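Workshop notebook, packaging bench
November 6, 2023

Back on the bottle and tub question, which I thought we had put to bed in March. The Draminholm people say their new clear tub will take a lidless bottle lying down without the pair wandering around in transit. I have my doubts, and I'm writing them down before anyone gets excited about the sales sheet.

What we have on hand: one sleeve of the Draminholm tubs, the old Astel tubs (the cloudy ones, more scuffed every time I look), and the mixed box of bottles from under the sink. Bottles get used without caps for all of this. Caps hide a lot. A capped bottle rolls on its shoulder and stops where you'd like it to, then you take the cap off and it does something else.

Started by wiping down the big table, end to end, as somebody had left label glue on it after Friday. Isopropyl shifted most of it. There is still a tacky patch near the window side that I've marked with pencil, so please don't put anything on it and then tell me the tub has "excellent grip".

Weighed two tubs on the small scale. Claimed 70 g each. First one fine, second one light, and the scale wanted re-zeroing in between, so I don't trust either reading. Will borrow the good scale. The sheet also says the wall holds its shape with 200 g resting on the rim. Resting how? A flat weight spread over four sides is a very different thing from a bottle leaning on one edge, and it's the second one that happens in a real carton.

The colour business: Clurnano want the tub to be "crystal". To my eye the walls are frosted under our lights and you read the tabletop through them with a fair bit of haze. Fine for bathroom stuff or cotton buds. I wouldn't print "crystal" on a carton, but nobody's asked me to write the carton.

Set out on the beige table, no mat.
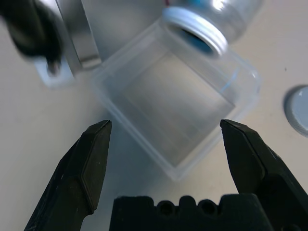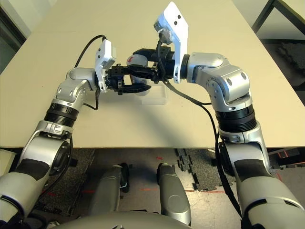 Tub and bottle notes, same session. The clear tub doesn't want to sit square when there's something at its rim, and I don't count that as a fault in itself, most light tubs are like that. My trouble is with the claim. If the thing tilts when a bottle lies against it, then the bit about "self-locating corners" is wishful. Rounded corners don't locate anything. Rounded corners are nice to hold and easy to rinse, and that's about all I'd say for them.

The shiny bottle is a pain for judging any of this. The metal throws the room lights back at you and you lose the outline, and the tub picks up reflections of its own. Next round I'd like to use something dull. The threaded neck is useful though, gives you a clear edge to line up on.

Showed the above to Latrice Whitlock, who thinks I'm being too hard on the tub. Her view is that customers will never lay a bottle against the rim, they'll stand it inside or not buy the set at all, and we'd be better off testing whether a wet tub can be picked up one-handed. She also reckons the Astel tubs only seem better as we've had them long enough to forget what we said about them. I went back through the March pages and she has a point, I called them "flimsy rubbish" twice.

Still not convinced on the rim. Agreed to do both.

To do:
Good scale from upstairs, weigh the whole sleeve, write down every one.
Wet pickup, Draminholm against Astel, same person, same hand.
Find a dull bottle. The Benavides sample might do if the lining hasn't perished.
Ask Draminholm what "resting" means. In writing this time.
Scrape off the pencilled patch.

Costing, while I remember: quote came in at 326 dollars for the first 100 tubs, lids not included. Lids are "to be advised". They were to be advised in March as well. I'm not signing anything on a tub with no lid when half the argument for it is that it stacks, and it only stacks with the lid on.

Leaving the tubs on the shelf over the sink. Don't put screws in them.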